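The Ferbridge Supper

By the time Jianhua Liao got off the bus in Ferbridge it was past four in the afternoon, and the heat had settled down over the main street like a cat that had no plans to move. It was July, the corn was up, and the hardware store had a hand-lettered sign in the window that said CLOSED FOR SUPPER, SEE YOU THERE. He stood and looked at that sign for quite a while, with his suitcase in one hand and a covered dish balanced on the other arm, because he had forgotten that in Ferbridge people closed things for supper.

He had been gone eleven years. His aunt had written to him every month of those years, long letters in blue ink about the river and the price of peaches and who had painted their porch what color, and at the end of every one she put the same line, that the supper would be in July as usual and there was always a chair. He had meant to come. There had been the job in the city, and then the better job at Flikden, and then the winter he was sick, and then it was just a thing he hadn't done for so long that doing it seemed to call for an explanation.

The last letter had come from his aunt's neighbor, Mrs. Rivadeneyra, and it was short. She said his aunt had left him the house, which he knew, and the peach trees, which he had supposed, and her place in charge of the supper, which he had not supposed at all.

"You can't leave a person a supper," he had said on the telephone.

"Well, she did," said Mrs. Rivadeneyra. "So bring something in a dish."

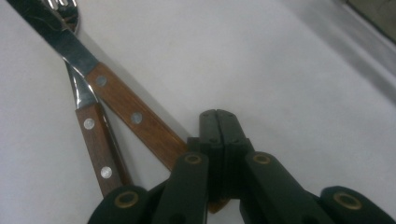 The supper was older than anyone who ate it. It had begun the summer the Utotgate bridge washed out and left a wagonload of travelers stuck on the Ferbridge side, with nothing to do but be fed, and it had simply been held again the next year in case anybody else got stuck. The rules were few and had never been written down, so that people argued over them with great enjoyment. You brought a dish. You sat beside someone you had not sat beside the year before. And you brought your own knife and fork from home and laid them at your place yourself, so the long table was a wonderful jumble from one end to the other, thin old silver next to camp forks next to good steel with wooden handles, reddish-brown and riveted, the kind that gets used every night of the week and looks it. Jianhua's aunt used to say she could walk down that table before anyone sat and know exactly who was coming, and who was feuding, and who had finally bought something nice for themselves.

Jianhua had not brought a knife and fork. He realized it at the edge of the park, under the big elms, with the whole town turning around to see who it was, and he felt his ears go hot the way they had when he was nine.

"You've gotten tall," said Mrs. Rivadeneyra, which was kind of her, as he had been precisely this tall when he left. She took the dish out of his arm and lifted the foil and sniffed. "Is that her noodles?"

"It's meant to be," he said. "I didn't have the recipe. I had the letters. She'd say a little here and there, you know, that she'd put in more ginger this time, or that she'd let the onions go too long and liked it. I went back through and pulled it all together."

Mrs. Rivadeneyra didn't say anything for a minute. Then she put the foil back very carefully, pressing it down all the way around, and told him he had better go and see to the lanterns before somebody's uncle did it wrong.

So he saw to the lanterns. He saw to the benches too, and to a disagreement over whether a store-bought pie was a dish, which he settled by eating a slice of it and declaring that it was. A boy asked him how many people were coming and he had to admit that he had no idea. His aunt's notebook, which Mrs. Rivadeneyra pulled from her apron and handed over without ceremony, said to set out 200 plates and have 70 more under a cloth, and so that was what he did. Inside the back cover his aunt had kept a running tally, year after year, of everyone she had ever seen fed at that table. The last figure was 2,949, underlined twice, and next to it she had written in her blue ink: J. not counted yet.

He read that standing behind the lemonade, where he hoped he wouldn't be noticed, and he was noticed by everyone. 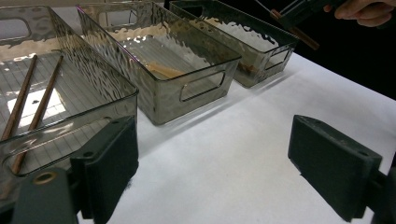
Chopsticks in the nearest of the three bins.

"She kept those put by for you," said Mrs. Rivadeneyra, coming up beside him with a pair of chopsticks held out on her open palm. They were the brown ones from the kitchen drawer, the ones he'd learned on, with the tip of one chewed a bit because he had been that sort of child. "Every July she brought them down with hers, and every July she took them home again. I told her it was foolishness and she told me to mind my potatoes."

He took them. He found there was only one open place left, halfway down on the side toward the river, between the man from the hardware store and a little girl with a bandaged knee, neither of whom he had ever sat beside in his life, and he laid the chopsticks down next to the plate and straightened them.

"What do we do now?" he asked. "Does somebody say something?"

"You do," said the man from the hardware store — a bit apologetically, and moving his elbow to make room. "Your aunt always did."

Jianhua stood up. The talk went quiet all the way down to the far end, where the babies were, and someone's dog sighed under the table. He looked at the lanterns, and the elms, and the noodles sitting between a ham and a bowl of beans.

"Please eat," he said. "It's getting cold."

And there was a great scraping of benches, and someone passed him the beans.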